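Skellance Street Newsletter
17 March 2023

The end-of-winter wash, and what they want to sell you for it

Every year when the weather turns, the same advice comes around. Your gloves and fleeces must not simply be washed and put away. They must be revived, conditioned, sealed and stored in something with a zipper. I have been reading labels for this newsletter long enough to get itchy when a thing I used to do for free acquires a starter kit, so I spent part of the winter looking at what people are being told to buy.

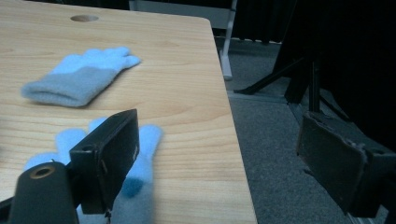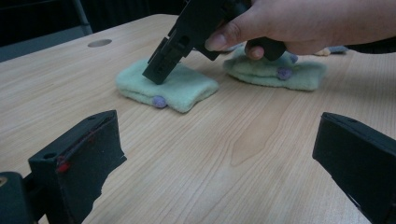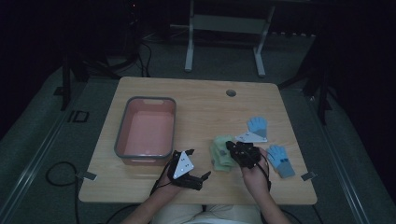 Do I need a special detergent for fleece and knit gloves?

For most of what people own, a mild liquid detergent in cool water is enough. Real wool is the exception, and even there a cheap wool wash does the same job as an expensive one. Skip the fabric softener on all of it.

That was the short version. The long version starts with Hovulum, which a good number of you have written in about since the flyers went through our doors in December. Hovulum is a "fiber recovery rinse." It comes in a frosted bottle and you add it after the wash. The flyer says it restores loft. I would like to know what loft is being restored and who measured it, and the flyer is quiet on both points. There is a chart on the back with two bars, one tall and one short. The tall one is Hovulum. The short one is labeled "ordinary rinse." There is nothing on the side of the chart at all, no units, no scale, so what we have is a drawing of a tall thing and a short thing.

I bought a bottle. It smells of pears. I washed a pair of old fleece pullovers, same brand, same age, same level of abuse, and gave one of them the Hovulum rinse and the other plain cold water. Then I let both dry on the rack and asked Szu-yu Peng from the third floor to tell me which was which with her eyes closed. She picked the plain one as the treated one, and said it without much conviction. Then she smelled the other one and changed her answer, so we learned that pears work.

I know what the objection is. One test, one neighbor, two pullovers. Fine. It proves very little. But the company is the one asking for the money, and so far my two pullovers are two more than it has shown anybody.

What does make fleece go flat and scratchy? Mostly heat and rubbing. Polyester fleece is a brushed fabric, thousands of tiny loops and ends standing up, and a hot dryer softens the fibers enough for them to mat down and stick together. Once that has happened there isn't a rinse that will stand them up again. You can brush it gently with a soft brush and get a little back. You can wear it under something. The real fix was back when it first went into the dryer on high, and that ship has sailed.

Softener is the other thing. It leaves a coating, that is how it works, and a coating on fleece lies over the same small fibers you wanted fluffy. On gloves with any kind of grip or water-shedding finish it's worse. I've stopped using it on anything I wear outside and I haven't missed it.

Next, the Dirkar. This is a battery shaver for pills, those little balls that show up on the palm side of gloves and under the arms of sweaters. I'm less grumpy about this one. It does remove pills. What it doesn't do is "stop pilling at the source," as the box says, and I don't see how it could, since the source is you, wearing the thing. Pills are made of fibers that worked loose. Each time you shave them off you take a little fabric away with them. Do it once a season and the glove will outlive your interest in it. Do it every week and you'll shave your way to a hole, usually at the fingertip where the knit was thin to begin with.

The Dirkar box also claims 2000 uses. I asked the company by email what counted as a use. The answer was that a use is "one typical session." I asked how long a typical session was. I have not heard back. If you already have a disposable razor and a steady hand, you have most of what a Dirkar does, though I will admit I went too deep with the razor on an old scarf and the Dirkar has a guard that would have saved it. Credit where it's owed.

Wool gloves deserve their own paragraph. People either baby them or ruin them. Wool felts when heat, water and movement come together, and the one that gets forgotten is movement. I've heard from readers who used cold water, like the tag says, and then scrubbed the cuffs as if they were cleaning a pan, and ended up with gloves for a doll. Put them in a sink of cool water with a small amount of wool wash, press them down a few times, leave them alone for a bit, press again, drain, rinse in water of the same temperature. Don't wring. Roll them up in a towel and lean on it. Then lay them flat and tug them lightly back into shape, the thumbs especially, which tend to dry at a strange angle.

Wool also needs washing less than the detergent makers would like. It airs out well. Hang the gloves near an open window overnight and see if they still smell in the morning before you do anything with water.

As for the machine, several of you use Chang, the laundromat on the corner, and asked about its new "Delicate Plus" setting. It costs more than Delicate. I stood there and timed both, which got me some looks. Delicate Plus ran 62 minutes. It has a longer soak at the start, and the spin at the end looked and sounded the same as on regular Delicate. A longer soak isn't worthless if your fleece has a season of bus seats in it. But the spin is the part that's hard on clothes, so I don't know what the Plus is protecting. I put my things on regular Delicate in a mesh bag, as before. The woman at the desk told me the setting came with the machine and she didn't pick the name, and I believe her.

Storage next, where the silliest prices are. The vacuum bags are fine for saving space, but a fleece squashed flat for half the year comes out looking it, and knit gloves come out with creases you'll be fighting for a week. The cedar blocks smell nice. Whether they do much against moths is a good deal less settled than the packaging wants you to think, and whatever they do fades as the smell fades. Moths go for dirty wool first. Sweat, skin, soup. Clean the gloves before you put them away and shut them in something with a lid that fits, and you've done the useful part. Fleece that's all polyester isn't moth food anyway, so if you've been tucking cedar in with it you can stop.

One reader asked about microfibers, the tiny bits of plastic that come off fleece in the wash and go down the drain. I take this one seriously, and I'm annoyed to see it being used to sell things like everything else. Washing less often helps. Fuller loads help a bit, with less rubbing. The filter bags and in-drain filters do catch something, going by the fuzz I've pulled out of mine, but I can't tell you what share, and I'd be careful of anyone who gives you a very exact percentage without saying which fabric, which machine and how it was counted. And please don't rinse the filter out in the sink. That happened in my own household for seven months before we thought about it.

Prices, since you always ask. I paid 8 dollars for the wool wash I use and it's lasted through two winters. The Hovulum was a good deal more and the directions call for three capfuls per garment, so you can guess how long that bottle would go. I have most of it left if anybody wants to come and get it. It's by the mailboxes.

If you've had a different result with any of these, write in and tell me how you tested it. "It felt softer" I'll print, but I'll print it as that. Two people have told me they swear by freezing their gloves overnight to kill the smell. I tried it. They smelled the same, and they were very cold.

Next month I want to look at umbrella warranties, so if you've ever tried to use one, save the paperwork and drop a copy in my box.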